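Tiêu Hall Piano Nights: Your Questions, Answered Again

Last updated 10/04/2024

What are the piano nights, exactly?

One pianist, one piano, two sets and a break long enough to queue for tea but not always long enough to drink it. We run them through the cooler months, starting in March. The program leans to stride, old jazz and whatever the player feels like once the second set gets going.

Who is playing this season?

Yaw Acheampong opens, with a program of Harlem stride and some of his own tunes. Ánh Hứa closes, and has asked us not to announce what she's playing. We have tried to get it out of her for the brochure and failed.

Do I need to book?

Yes, if you care where you sit. Tickets go through Cadska, our booking service, and your confirmation comes by email. Check the junk folder before you ring us. Then check it once more.

Which side should I sit on to see the hands?

The left, as you face the stage. Those seats go first, and the people in them arrive early with cushions and settled opinions about fingering. On the right you get the player's face, which during a fast stride number can be better value.

Are there really four steps at the front?

There are 4, and a ramp on the Somen Street side with a handrail and a bell. The hall has 8 wheelchair spaces. Please choose one when you book so we can leave the chairs out of your row.

Can I bring children?

Of course. Children who hum along are welcome. Adults who hum along will be looked at.

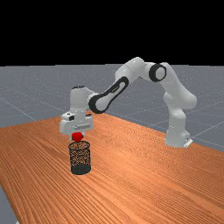 Red ball, black mesh basket, white robotic arm.

Can I make a request?

Write it on a slip and leave it at the door before the first set. The pianist may play it, ignore it, or play eight bars of it in the middle of something else to see who's listening. Requests for "Chopsticks" have been received and noted.

What is the piano?

A Momen grand, serial number 1546, bought second-hand and tuned the afternoon of every concert. It has a slightly sulky top octave in humid weather. Visiting players are warned, and most of them work it into the act.

What happened to the roof appeal?

It's still going. We need another $3000 before the builders will return our calls with any warmth. There's a tin at the tea counter, and it takes notes as well as coins.

Can I record the concert?

No, sorry. Photos are fine between numbers with the flash off.

What if I can't come after all?

Tell us by noon on the day and we'll move your ticket to another night. After noon we'll offer sympathy, which is non-transferable.

Comments

leftside_lou
Cushion person here. I have no settled opinions about fingering. I have correct ones.

Graham T
Is the ramp bell working again? Mum rang it for ages last season.

Hall office
It is, Graham. New battery. Apologies to your mum.

pedalnotes
Any chance of a ragtime night? Happy to put something in the roof tin if it helps my case.

Hall office
It does.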